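Speaker notes, countertop session, Priltura surfaces day
May 10, 2026. Slot is after the coffee break. Clicker is on the lectern, spare batteries in the bag.

## Slide 1: Title

Leave it up while people sit down. Start with the scope: printed and pressed stone-look surfaces for kitchens, shops and labs, and how to specify them so that the finished room matches the sample. Natural slab comes up only as a reference.

Say up front that questions on price go to the end.

## Slide 2: What the client approves

The client approves a chip the size of a playing card. The chip shows one patch of ground color and, with luck, one vein. It says very little on four points:

- how far apart the veins sit
- which way they run
- where the pattern repeats
- how the ground color reads next to the walls

Recommendation: no approval on a chip alone. Ask for a panel at least 300 mm on the short side, and a printed layout of the full sheet.

## Slide 3: Repeat length

Define repeat length before using the term. It is the distance along the sheet at which the pattern starts over. On short runs it hardly matters. On a long run with an island opposite, the eye finds the repeat quickly, usually through one heavy vein crossing.

Valderrama job: 26 units, same sheet, same cut position in every kitchen. Each unit was acceptable alone. The sales corridor, where several doors stood open, was the problem. The fix was to stagger the cut start by 220 mm from one unit to the next. Waste went up slightly. Say so.

(Pause here. Somebody usually asks about waste. Answer: build it into the first order.)

## Slide 4: Vein direction

Veins have a direction even when the drawing ignores it. Mark it with an arrow on the cutting plan, on every piece, including the backsplash and the small returns beside the stove. A diagonal pattern that changes direction at a corner joint looks like a mistake even to people who can't name what is wrong.

Miter joints: decide early if the vein should turn or stop. Both are acceptable. Mixed treatment in one room isn't.

## Slide 5: Ground color against the walls

Gray-greens are the hardest group. They shift toward the color beside them, and most walls sold as plain gray lean blue or purple. Check the panel flat, at working height, with the wall paint standing upright next to it. A panel held up vertically catches light from a different angle and will read lighter or darker than it does in use.
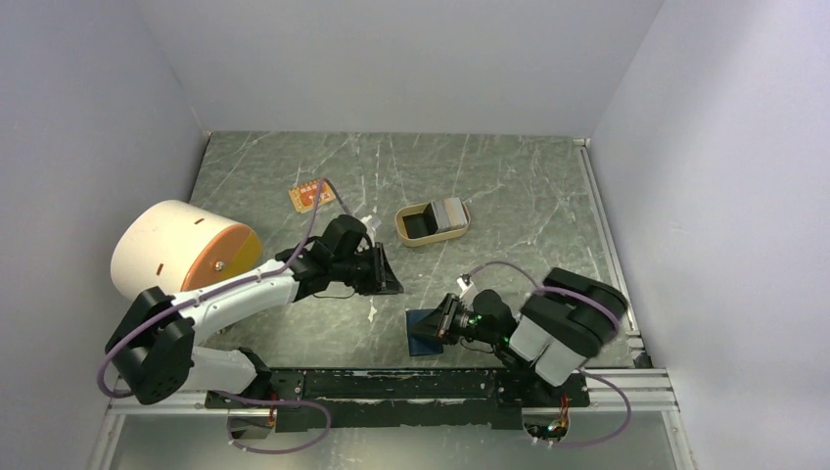 *Gray-green marble pattern, thin white veins; walls in gray, bluish gray and lavender gray.*

Points to make on this slide:

- Three grays around one top are enough to pull the green in different directions. Walk the audience from left to right.
- White veins set the contrast. If they are thin, a busy wall will hide them.
- A projector changes all of this. Tell people to judge from the physical panels on the side table, after the talk.

## Slide 6: Light

Specify the lamp color temperature on the same sheet as the surface. Atier now does this on all kitchen packages and the number of callbacks on color has dropped. Don't quote a figure, theirs isn't published.

Under-cabinet strips are the usual trouble. They are often bought late, by a different trade, and run cooler than the ceiling lights. The back third of the counter then looks like another product.

## Slide 7: Gloss and cleaning

Matte hides fingerprints poorly on dark grounds and well on mid-tones. Gloss shows scratches in the direction of wiping. Satin is the default unless the client has a reason.

Cleaning advice should be given in writing at handover. Mild soap, soft cloth, no abrasive pads. Clikier supplies a one-page sheet with each order; the text is plain enough to pass on unchanged.

## Slide 8: Checklist

Read it out, slowly. People photograph this one.

1. Panel approved flat, beside the wall paint
2. Repeat length written on the drawing
3. Arrow on every cut piece
4. Lamp color temperature on the same sheet
5. Cleaning sheet in the handover folder

## If time runs short

Drop slide 7. Keep slide 5 at full length. Slide 3 can be cut to the Valderrama job.

## Questions

Allow 3, then move people to the side table. Likely ones: heat marks, repair of chipped edges, ordering extra sheets from the same batch. For batches, advise one spare sheet held back until final sign-off.

Next version of this talk is in November. Replace the slide 6 chart before then, the axis labels are too small to read from the back.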